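Do Movies Really Have 24 Pictures a Second? And Other Things Grown-Ups Say About Old Films

By Xinyi Kong
11/7/24

Somebody has probably told you that old movies were silent. Maybe a teacher said it, or a grandparent, or a museum sign. It sounds simple enough. Movies used to have no sound, and then one day they did.

I don't buy it, at least the way people usually say it. When a fact sounds that tidy, it is worth poking it with a stick.

Were silent movies silent?

If you had walked into a movie theater a hundred years ago, you would have heard plenty. In a small town there might be one person at a piano, watching the screen and playing along. In a big city theater there could be a whole orchestra, or a giant organ that could make the noise of a train whistle, a doorbell or a galloping horse. In Japan, performers called benshi stood next to the screen and told the story out loud, doing the voices. Some benshi were so popular that people chose a movie by who was talking over it.

So the film was silent. The room was noisy. What people mean is that the sound wasn't recorded and joined to the picture, and that is a different thing to say.

Did everything change in one night?

The next thing you'll hear is that a movie called The Jazz Singer came out in 1927 and was the first movie with sound. Be careful with the word "first." Inventors had been sticking sound and pictures together for years by then. There were short films with talking and singing, and there was a long film the year before with recorded music and sound effects. Even The Jazz Singer has long parts with no talking at all, where you have to read the words on cards.

What it did have was a huge crowd of people who wanted to see it. Once the studios saw the lines outside, they hurried to make talking pictures. It still took years. Theaters had to buy new equipment, and many owners thought sound was a fad and waited. My great-uncle Trefor Howells used to say that his town's theater, the Fondgate, kept its piano player long after the speakers went in. He also used to say he had once wrestled a seal, so I take the piano story with a little salt.

Did people really run away from the train?

This is the famous one. In the 1890s, two French brothers named Auguste and Louis Lumière filmed a train pulling into a station. The story goes that when the audience saw it coming, they screamed and ran for the back of the room.

It's a great story. The trouble is that film historians have gone looking for proof, and they have had a hard time finding any. You would expect a newspaper to mention a room full of screaming people. Most of what we have was written down much later, by people who weren't there.

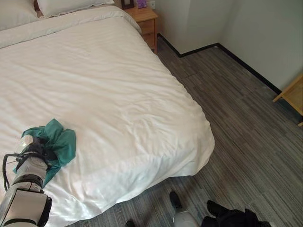
Think about who was in the audience, too. They knew what a train was. They had seen magic lantern shows, which threw painted pictures on a wall, and some of those pictures moved. I can believe a few of them jumped in their seats. You may have jumped at a movie yourself. Jumping is a long way from running out the door.

So why does the story stick around? One guess is that it makes us feel clever. We like to think people long ago were easy to fool.

Why does everyone in old films walk so fast?

You've seen it: people in old films scurry about like windup toys. Did they act that way on purpose? Sometimes, in comedies, yes. Most of the time the film is being shown at the wrong speed.

A movie is a long row of still pictures. Show them quickly enough and your brain sees motion. Early cameras were often turned with a hand crank, and the person cranking might take 16 or 18 pictures each second, or some other number if an arm got tired. When sound arrived, the speed was fixed at 24 so that voices wouldn't wobble. Run a slow-cranked film at the newer speed and everybody hurries.

That brings me to the question at the top. "Movies have 24 pictures a second" is true for a lot of movies, but not for all of them. Television has often used other speeds, and some newer films were shot at 48. If someone tells you it is always 24, ask "always?" and see what their face does.

Try it yourself

You need a pad of sticky notes and a pencil.

Draw a ball at the bottom corner of the last note. On the note above it, draw the ball a tiny bit higher. Keep going until you run out of patience. Then flip the pad with your thumb.

Flip it slowly, then fast. At what point do the drawings turn into a moving ball? Ask two friends to try it and see if they agree with you. I have read books that give an exact number for when this happens, and I don't trust them much, as it seems to depend on the drawing, the light and the person looking.

How to check a movie story

When you hear a good tale about an old film, try asking who wrote it down, and when. Then ask who gets something out of it. Studios sold tickets by telling stories about their own movies, and a star's "true life" in a fan magazine was sometimes cooked up in an office down the hall. A story repeated in 2,084 places might have come from just one, so a big pile of websites saying the same thing doesn't prove much.

It might still be true. Some wild ones are.

Comments (3)

Rizwan Munshi: Read this with my daughter, who is 6. She now asks "always?" about bedtime. Thanks for that.

Edivaldo Nogueira: I think you are too hard on the train story. My grandmother hid under her seat at her first movie, and she told us so every Christmas.

Uriel Lozano: our flip book ball looks like a potato but it does move

Contact us | © 2024 Histum Kids | Back to top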